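Planning > Equipment > Questions and answers

We use cookies to remember your settings. By staying on this page you agree to this.

17 September 2018, by Milovan Begović

People write to us at Skullatex every week with much the same worries about buying their first humanoid, so I've gathered the answers in one place, and I do hope they save you a few phone calls!

Should the hand be a separate line in the budget?

Yes, please, and a generous one. The folks at Clitbridge put 40 percent of their first-year money into the arm and hand, and they still wished they'd set more aside for spare fingertips and gloves. If your work is small, soft things like fruit, ask for a quote on those before anything else.
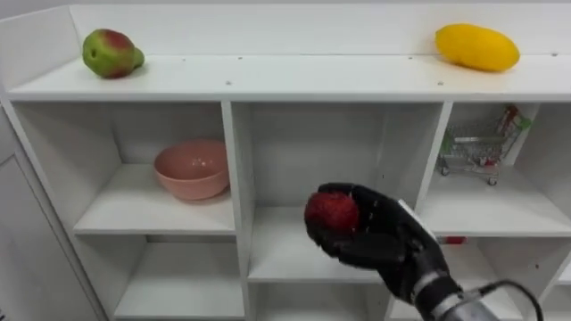 A gloved hand holding a small red fruit in front of the shelves.

Do we need to buy special furniture?

Hardly ever. Ordinary shelves and ordinary groceries will keep you busy for months, and our friends in Sotham furnished their whole practice room for less than the price of one battery.

How much space should we plan for?
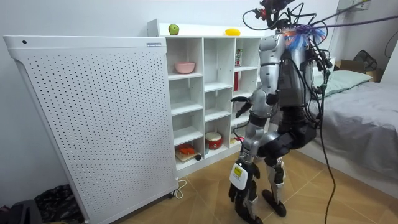
Floor space is the thing most buyers guess too low, and it's the hardest to fix once the lease is signed. Measure from the front of your shelves to the nearest large piece of furniture, then think about where the robot's feet will go when it bends its knees. In a bedroom, with shelves on the back wall and a bed on the right, a wide stance takes up a good deal of the floor, and a long cable trailing down to the tiles wants its own share too. I'd put overhead cable support on the list while you're at it.

How long does an order take?

Langlois quoted us 70 working days last time, plus 19 for shipping. Order by October if you want to start in the spring.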